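How Long Does a Coat of Paint Need? Our Shelf Project at Flalora

Reading time: 1 min
Print | E-mail
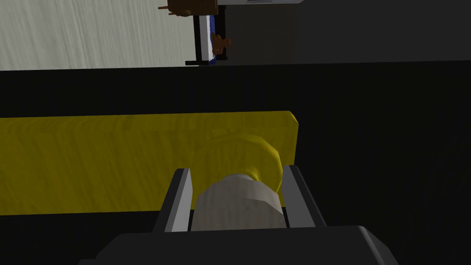
Fig. 1. Yellow plank and off-white cylinder (computer rendering).

We spent most of December, and a good many evenings besides, painting pine offcuts from the Tavorska yard and waiting, with more patience than we knew we had, for them to dry. Each of our 12 boards got two coats. In the cool hallway the second coat was still tacky after 90 minutes, while the boards by the window took a fingertip without a mark. Next term we would dearly love to try oil paint as well.

Contact | Copyright Flalora student projects | Back to top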